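Tidy-up helpers wanted — Clarnberg play and craft rooms

Posted 15 March 2022

Paid, part time, start in May. Short form at the bottom, no CV needed.

We run the drop-in rooms at Clarnberg. Toddlers and parents in the morning, older children after school, craft and snack table all day. It gets messy. We need people to reset the tables between groups so that the next lot walk in to a clean surface and a sensible choice of toys. We have managed up to now by all pitching in but numbers have gone up and it isn't working any more.

Four helpers wanted, two for mornings and two for afternoons. If you can do either, say so, it makes the rota far easier.

What you'd be doing

Clearing tables. Wiping them. Sorting what's on them into the right boxes, throwing out rubbish, putting food and drink back on the snack shelf. Sweeping up crumbs, glitter, dried glue, more glitter. Setting out the next activity from the card on the wall. Carrying stacked chairs (the small ones, not heavy). A bit of chatting to parents if they arrive early, but you are not in charge of children at any point and won't be left alone with them.

You get 40 minutes between groups. Sounds a lot. It isn't when both rooms have been used.

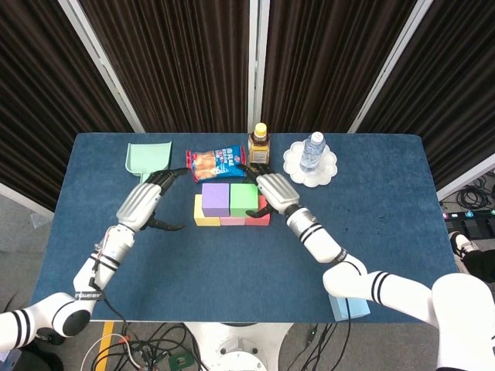 Tables are the main part of the job and where we're fussiest. Every table gets taken back to bare, wiped, then laid again from the card, even if it looks fine. Start with food and drink, always, then toys, then cleaning things last. So with a mix like the snack bag, the small yellow-capped bottle and the water bottle on its white doily, those three come off first, doily too, then the pastel foam blocks go in the soft blocks box, and the mint-green dustpan goes back to the cupboard at the very end when you've used it. Blocks get a wipe before boxing, all sides. Anything sitting over the edge gets picked up early or it will be on the floor and trodden on. Odd pieces with no obvious home go in the grey tub by the door, don't guess.

Pace matters less than finishing. We would sooner have one table properly done than three half done and we'll show you the order on your first shift.

The boxes

There are a lot of them. We had 200 of the clear Londoño ones delivered over the winter and most now have a label and a lid that fits. Soft blocks, hard blocks, train track, play food, pens that work, pens to be tested, and so on. You'll learn them quicker than you think. If a label is wrong or has come off tell us, don't just live with it. Foam and wood are kept seperate, the foam gets dented otherwise and the little ones pick at it.

Cleaning stuff is Flamero spray and cloths, unscented. Gloves supplied. If you have a skin allergy please put it on the form so that we can order something else in good time.

Who we're after

Someone steady who turns up. Experience nice but not needed — we've had good people come from shops, kitchens, school dinners, or straight from being at home with their own. You'll be on your feet, bending and reaching over low tables, some lifting. Comfortable with noise. Able to follow a written card and to say so when the card makes no sense.

Over 18s only. Two references. We do the background check and pay for it. You can't start untill it's back, so early forms are a help.

Hours and pay

Mornings are 9 to 1, afternoons 1.30 to 5.30. Term time only to begin with. Hourly rate is on the form along with holiday pay. Paid training session before you start, paid breaks, tea and coffee free. Parking is poor, the bus stops outside.

Trial shift

Everyone we shortlist does a short paid trial, one table and one floor area, with one of us working next to you. Not a test of speed. Wear flat shoes and something you don't mind getting paint on.

How to apply

Pick up a form from the Pavlow desk in the entrance hall or ask for one by email through the contact page. Fill in both sides, people keep missing the back. Say which sessions you can do and any dates in May you definately can't.

Questions to Yolotzin Olvera, rooms manager. Best caught between groups, leave a message at the desk if she's on the floor. We reply to everyone, might take a few days.

Bank helpers also wanted for sickness cover, same form, tick the second box.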